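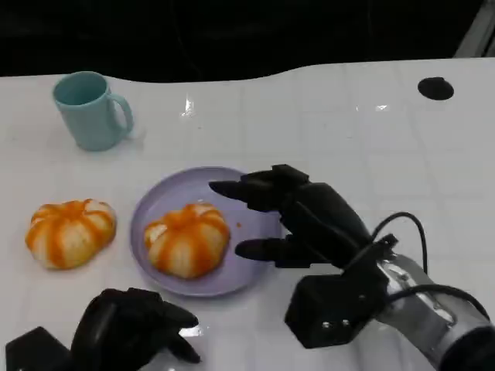
How to comment on a bill before a Senate committee hearing

Anyone can send written comments on a foreign policy bill. You don't need a lawyer or a group behind you.

1. Look up the bill by number on the Congress website and read the latest text. A sanctions bill may run 136 pages, so start with the summary and the definitions.

2. Find out which committee has it. Bills on treaties and sanctions often go to Foreign Relations, but suits against foreign governments usually go to Judiciary.

3. Write no more than 2 pages. Put the bill number and your position in the first line, then name the section you want changed - not the whole bill.

4. Check the committee's rules for the deadline and file format. Send a copy to both of your senators.

Keep the confirmation email.

Lensa Woldemariam
Updated Dec 26, 2021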